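Category: How Things Are Made > Food and Kitchen > Ages 7 to 11

Why Do Snack Bags Shine and Crackle?

Take a snack from the kitchen cupboard, but do not open it yet. Press it a little with your fingers. It makes a noise. Turn it under the lamp. It shines. Now smell it. You smell almost nothing, although there is something salty or sweet inside.

A snack bag looks like a very simple thing. We tear it, we eat what is in it, and we throw it away. But the people who make bags must think a lot before the first one goes to the shop. In this text we will look at the bag and forget the snack for some minutes. (You can eat it at the end.)

What must a bag do?

Food has some enemies. The first enemy is water. I do not mean rain or water from the tap. I mean the water that is always in the air and that we cannot see. When you leave a cracker on a plate in the evening, it can be soft in the morning. The cracker took water from the air.

The second enemy is oxygen, which is a part of the air. We need it to breathe, but it is bad for the oil in food. When oil and oxygen stay together for a long time, the oil gets an old, bitter taste. If you ever ate very old nuts, you know this taste.

The third enemy is light. Strong light can change the color and the taste of food, and it also helps oxygen to spoil the oil.

Then there are hands, boxes, trucks and shelves. The bag travels far before it comes to you, and other bags lie on top of it. It must not break on the way, but you must be able to open it. This is not easy to do at the same time!

One bag, many layers

A snack bag feels like one thin sheet, but very often it is several sheets pressed together. Each sheet is called a layer, and each layer has its own work.

The outside layer is usually clear plastic. It is smooth and strong. The colored ink is often printed on the inner side of this layer, so your fingers cannot rub the picture away. You look at the picture through the plastic, in the same way as you look at a fish through the glass of an aquarium. That is one reason why the colors look so deep.

In many bags there is a very thin coat of aluminum in the middle. Aluminum is the same metal as in kitchen foil, but here it is much, much thinner than foil. The metal is heated until it becomes a vapor, and the vapor settles on the plastic like your breath settles on a cold window. It keeps the light out, and it also makes it difficult for water and oxygen to go through.

The inside layer touches the food. It must be safe for food, and it must also melt a little when a hot machine presses it. We will come back to this when we talk about the closed ends.

Why does it shine?

When light falls on a rough thing, like a brick or a wool sock, it jumps away in all directions. When light falls on a smooth thing, most of the light that jumps back goes in the same direction. If your eye is in the right place, you see a bright spot.

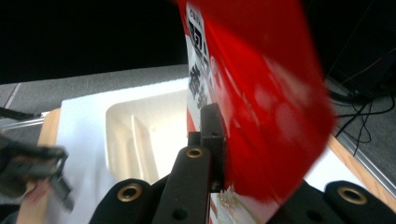 Plastic film is very smooth, so it gives bright spots easily. And a bag is not flat like a mirror. It has bumps and folds, and each bump sends the light to a different place. Move your head a little to the left and the spots move also. The bag did not change at all. Only the way of the light to your eye changed.

There is one more thing about bright spots. On a red bag they are often not red but pale or nearly white. The color of the bag comes from the ink, which is under the clear layer. The bright spot comes from the top of the clear layer, and this light has not touched the ink. So it keeps the color of the lamp or of the window.

Try it: Take a bag and a flashlight. Shine the light from the side and then from above. When do you get the brightest spots? Then try the same with a paper bag. It will be much more boring, I am afraid.

Why does it make noise?

A stiff plastic film does not like to bend slowly. When you press it, it stays in its shape for a moment, and then it jumps suddenly into a new shape. Each jump makes a small click in the air. When you crumple a whole bag, there are a great many small clicks, one after the other, and your ears hear a crackle.

A soft cloth can bend without jumps. It is the reason why you can fold a T-shirt in a quiet library, but you cannot open chips there without people looking at you.

Clear or not clear?

If metal and ink protect the food from light, why are some packages fully clear? The shop wants you to see the food. A clear package says: look, this is what you will get. It can be good for cookies, dried fruit, noodles or sheets of seaweed.

A clear package does not protect much from light. But the food makers can help in other ways. They can put it inside a box or a bigger bag that is not clear, or they can write on it that it must be kept in a dark place. Some foods also do not mind the light so much, or they are eaten quickly.

The package that is not clear has a different job. You cannot see inside, so the picture outside must tell you everything. Big letters, strong colors and a funny animal are there to call you from the shelf. In our neighborhood there is a big shop called Staneo, and it sells 3000 different foods. Each one would like to be the first thing that you see!

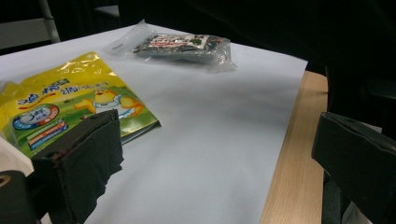
Two ways to pack a snack: a bag with a bright cartoon, and clear film with a small label on top.

Writing that you cannot read yet

Many snacks come to us from other countries, and the writing on them can be in Chinese, in Japanese, in Arabic or in any other language. You can still find out some things, like a detective.

Look for the biggest writing. It is usually the name of the snack or of the company. Very small writing in a block on the back is often the list of what is inside. Numbers with a "g" after them tell the weight in grams. If you find "96 g", the food weighs 96 grams, and the bag itself is not counted.

A number can also be a date. This one tells how long the food stays good. On some packages the year comes first, on others the day or the month comes first, so you must be careful. Ask an adult if you are not sure.

And if somebody in your family cannot eat nuts, milk, fish or another food, do not guess from the picture. Wait until an adult has read the list in a language that they know well.

How are the ends closed?

Look at the top and the bottom of a bag. Often you will see a flat strip, sometimes with tiny lines in it. This strip is called a seal.

There is usually no glue in it. Two hot metal bars press the bag from both sides. The inside layer melts a little, the two sides become one, and then it cools down. The outside layer does not melt at this heat, and so the picture stays nice.

In many factories the bag is made at the same moment as it is filled. It goes like this:

1. A long, long film comes from a roll, already printed.
2. The machine bends the film into a tube and closes it along the back.
3. It closes the bottom of the tube.
4. The snack falls in from above.
5. The machine closes the top and cuts the bag off. The same press makes the bottom of the next bag.

Before the top is closed, many makers push in a gas with the name nitrogen. Most of the air around us is nitrogen, so it is nothing strange. It does not spoil the oil like oxygen does. It also makes the bag fat like a pillow, and the pillow protects thin snacks from breaking.

Make a snack bag table

You can study bags at home or in class. You need:

– three or four snack bags, closed
– one big sheet of white paper
– a pencil
– a lamp or a window

Put the white paper on the table. It helps you to see the real colors of the bags, and you can write your notes next to each bag. Before you put the bags down, look at the paper alone. White paper is almost never the same white everywhere. Where something stands between the paper and the light, it becomes gray or a little blue. If you hold your hand high over the table, the shadow has a soft border. If you hold it low, the border is sharp. The wood at the side of the paper gets darker in the shadow too, but there it is not so easy to see as on the white.

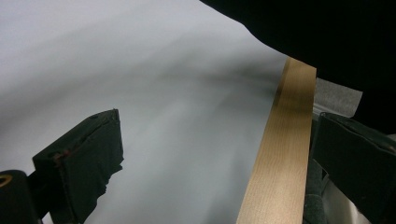
What to write down

Write the name of each snack on the paper, or draw it if you cannot read it. Then answer with yes or no. Is the bag clear? Does it shine? Is it fat with gas or flat? Is there a seal at both ends? Press it near your ear. Is it loud or quiet?

After this, open one bag (now you may eat) and look at the inside. Is it silver, white or clear? Hold the empty bag against the window. If you see only a little light through it, you have probably found the aluminum coat.

And the empty bag?

Here is the difficult part. The layers help the food, but they make the bag hard to recycle. It is hard to pull the layers apart again, so in many towns these bags must go into the normal trash. In some places there are special boxes for them. Look for the rules of your town.

Some companies are trying to make bags from only one kind of plastic. Others try with paper and a thin coat. These bags must still fight water, oxygen and light, and this takes a lot of testing.

Words to remember

Layer: one thin sheet that lies on another one.
Seal: the place where the bag is pressed closed.
Film: very thin plastic.
Nitrogen: a gas that is in the air and in many snack bags.

3 comments

Reader, September
We did the snack bag table in my class and the loudest was the popcorn. The rice crackers were flat and my friend said it is not fair.

Reader
Why is my chip bag so fat when we drive in the mountains?

Estum Kids Pages
Good question! High in the mountains the air outside presses less on the bag. The gas inside can push the bag bigger. When you drive down again, it goes back.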